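Blog > Kitchen > Coffee

Pods again

Tuesday, June 15, 2021

Quick one, I have 15 minutes before I need to be out the door. Still sorting the coffee corner. The tall drawer at the Sevside place is gone so everything that lived in it has been in a shoebox since May, and the shoebox has now split. Great.

So. Pods. I had no idea how many half-finished sleeves I had. Some Heno, some Hekent, a few with no sleeve at all so who knows. Tipped the lot out, put the good ones back, then kept finding strays. Behind the toaster. In the tea tin. One in a coat pocket??

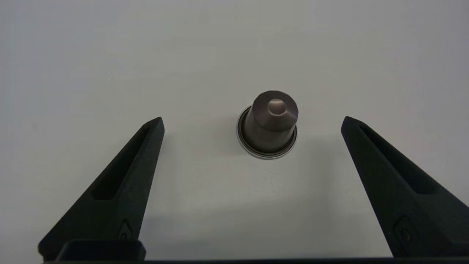
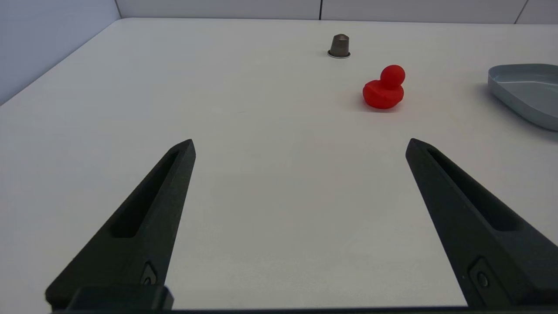

Gray-brown pod, rim down, dome up.

Which is how I want them stored too, by the way. Rim down, they don't roll. I tried them lying on their sides in teh old cutlery tray and every time I opened the drawer it sounded like marbles.

Looked at holders. The Grigaitė rack is nice but it wants wall space and I have none, and it only does one size of pod. Might just cut up a egg carton and see. Free, fits the shelf, can go in the recycling when I get sick of it.

Rules for now: 3 sleeves open at most, strays get used first, no buying more until the shelf is clear. I've said that last one before.

Also need to descale the machine, the light has been on all week. And find the scoop. Ok, really going now, bus.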